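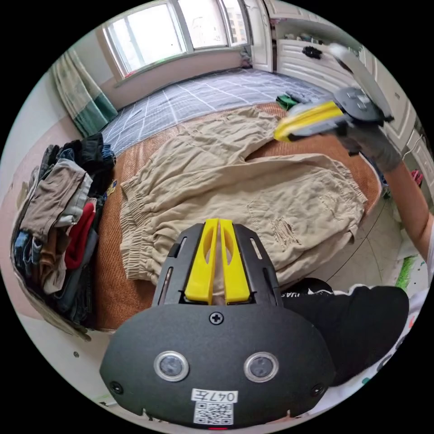

Arrumar a roupa em janeiro

Depois das festas, muitas famílias do bairro Mostlow aproveitam para esvaziar os armários. É um trabalho que parece pequeno, mas quando se tira tudo para cima da cama, a pilha cresce depressa. Quem tem uma cama com esteira de bambu já tem uma boa mesa para dobrar: a superfície é firme e o tecido não foge.

O nosso conselho é começar pelas calças de linho. O linho aceita mal as dobras tortas, por isso convém estender a peça toda, alisar com a mão desde a cintura até aos punhos e só depois juntar uma perna à outra. Se as calças têm elástico em baixo, não é preciso esticar o elástico - deixa-se ficar franzido e dobra-se por cima.

Ao estender, vê-se também o estado do tecido. As zonas gastas ou desfiadas numa perna não obrigam a deitar fora. Umas calças assim servem ainda muito bem para casa, ou podem levar um remendo por dentro. Na oficina Homatier, um remendo simples demora mais de 60 minutos a quem faz pela primeira vez, e o material está incluído.

A roupa já dobrada deve ficar separada por tipo: ganga com ganga, malhas com malhas. Uma pilha muito alta e misturada cai quando se puxa a peça de baixo, e depois é preciso dobrar de novo.

A recolha de roupa deste mês começa na quinta-feira, 8 de janeiro de 2026, na loja Wongsuwan. Aceitamos peças limpas, também com pequenos defeitos, em sacos fechados. A próxima recolha será em março, na rua Prondon, 55.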